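6. WASHING SOFT TOYS AND OTHER FAMILY MEMBERS

This section covers the Soft Toy program on your Plokik front loader. If you skipped Section 5 (Leveling the Feet), go back and do it. A machine that rocks will walk, and a walking machine with a bear in it is hard to explain to a four-year-old.

6.1 Before you start

1. Read the toy's care tag. If the tag was chewed off years ago, assume cold water and a gentle spin.
2. Squeeze the toy all over. Anything that beeps, sings or crackles comes out first. Battery packs are not washable, whatever your nephew says.
3. Check the seams. A hole you can get a finger into will let out a surprising amount of stuffing. Sew it up or use a zippered wash bag.
4. Set a laundry basket on the floor under the door and put the toy in it.
5. Swing the door open as far as it goes. Run a hand around the inside of the drum and along the fold of the rubber gasket. Coins, hair ties and single baby socks live there.
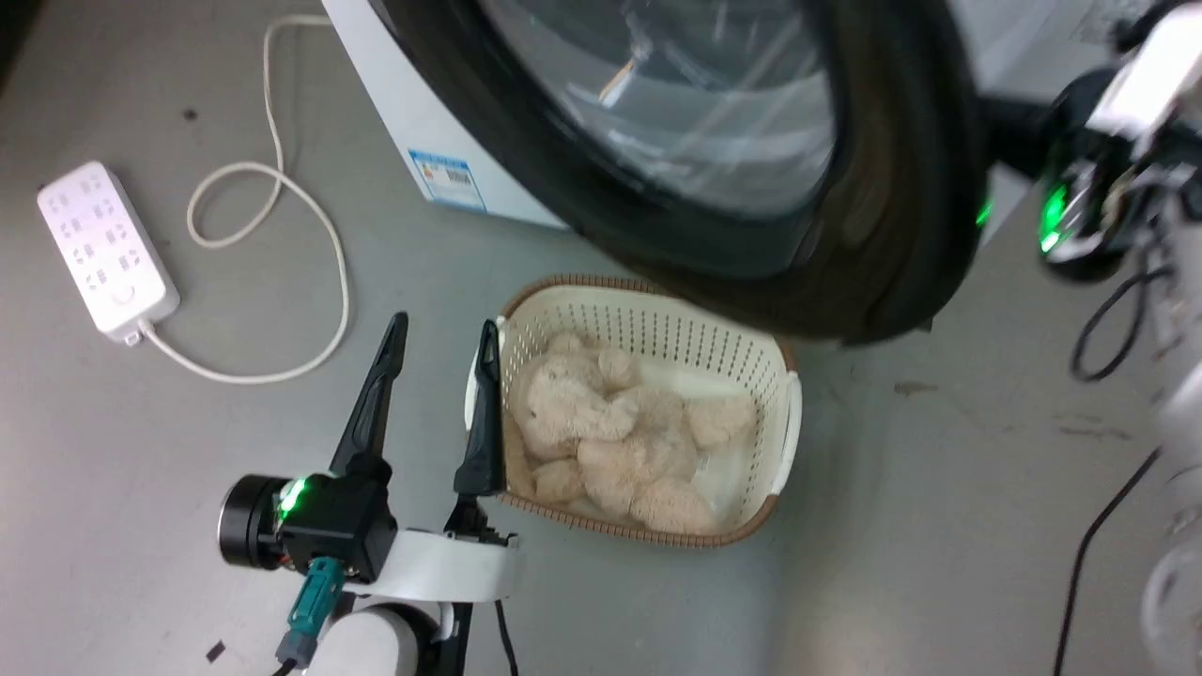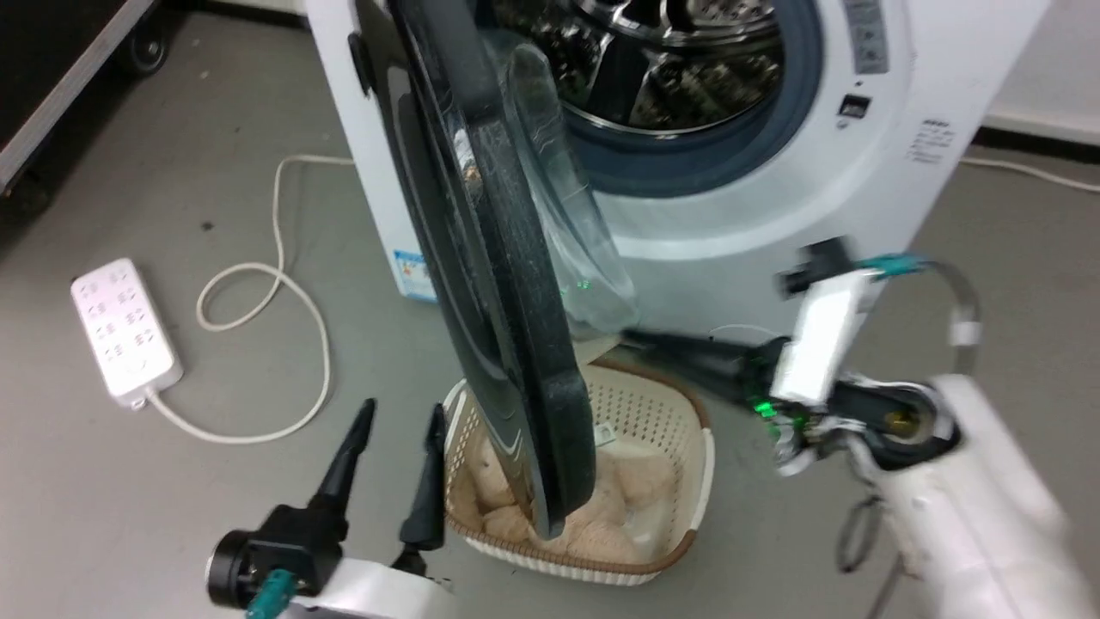
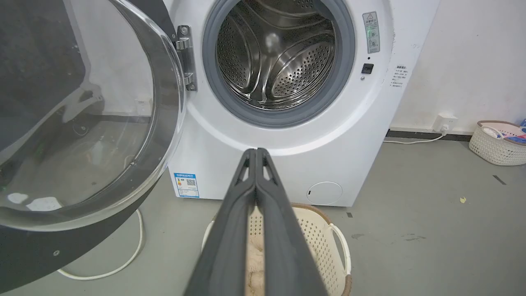 Door open, ready for loading.

NOTE: The door is heavier than it looks. Do not lean on it, hang towels on it, or let anyone under the age of reason swing from it. Hinge damage of this kind is well known to our service desk in Prancombe and is not covered.

6.2 Loading and running

6. Put the toy in with two or three bath towels of a similar color. One toy alone gets thrown about, and the drum may refuse to spin.
7. Add half a capful of liquid detergent. Powder stays in the fur and comes out later, usually at bedtime.
8. Push the door shut until it clicks. If it doesn't click, look for an ear in the gasket.
9. Turn the dial to SOFT TOY and press START. The door locks for the whole program. Pulling harder on it does not shorten the wash.

CAUTION: Do not add bleach. Do not add fabric softener to curly plush unless you want it flat.

6.3 Drying

10. Wait for the lock light to go out before opening the door. Press the toy between dry towels. Do not wring it by the neck, especially with an audience.
11. Lay it flat on a rack for at least 18 hours, turning it when you remember. The outside dries first and will lie to you about the middle.
12. Brush the fur with a soft brush while it is still slightly damp.

If the display shows E6 during the spin, the load is off balance. Press PAUSE, wait for the lock to release, rearrange the towels and start again. If E6 comes back a third time, see Troubleshooting, Section 11.

Plokik Home Laundry, a Zwahlen company | 326 Plandongate | Back to top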